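Small pieces, big table: an afternoon with Gunnlaugur Gunnlaugsson 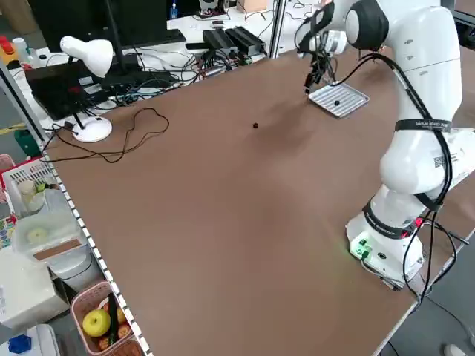 The big brown table, with the ribbed metal tray and the desk lamp.

I'd been told to come hungry on a Monday, so of course I showed up in Bellport having eaten a whole sandwich in the car. "Then you'll have to make room," Gunnlaugur Gunnlaugsson told me, already putting the kettle on (there was rye cake, and I made room).

Gunnlaugur designs board games under the name Hureck, and the one he's finishing now is called Ploka. It's a game of tiny pieces. You move them from the open table onto a tray, and the way they sit on the tray decides what your neighbor can do next. I lost three times before we got around to talking!

Why a tray and not a printed board? "I had a board for two years," he said. "Very pretty. Everybody stared at the board and forgot each other. With a tray, people lean in."

He likes a metal one with raised edges, mostly for the noise. "When a piece lands, you hear it. My sister says it sounds like a dentist's office. I think it sounds like you've done something."

The pieces come in dark colors, and I asked him if that was a style thing. He laughed. The early ones were bright yellow and red, he told me, and players kept guessing that the colors meant something. "They would make up rules for the yellow ones. Good rules, some of them! But I didn't want to write them down." So now it's black and dark brown, and the shape does the talking.

I wanted to know about the table too, because I'd been eyeing it since I walked in. He's fond of a big, plain, matte top. "Shiny is terrible. You see the lamp in it instead of your piece." The lamp, by the way, has a cord that wanders all over the place, and I caught it with my sleeve twice.

Most of his test games happen after supper, with a group that plays in the back of Vlček, the bakery down the street. They've logged 203 games so far, and he writes each one up in a notebook. I peeked. One page just says "too long, Peter asleep."

The first run will be 100 copies, out in March if the boxes arrive. A full game takes 20 minutes, or so the rules claim. Ours took closer to an hour, but I ask a lot of questions.

"You also put your pieces back," he said. "You can't put them back."

I'd like a rematch, please.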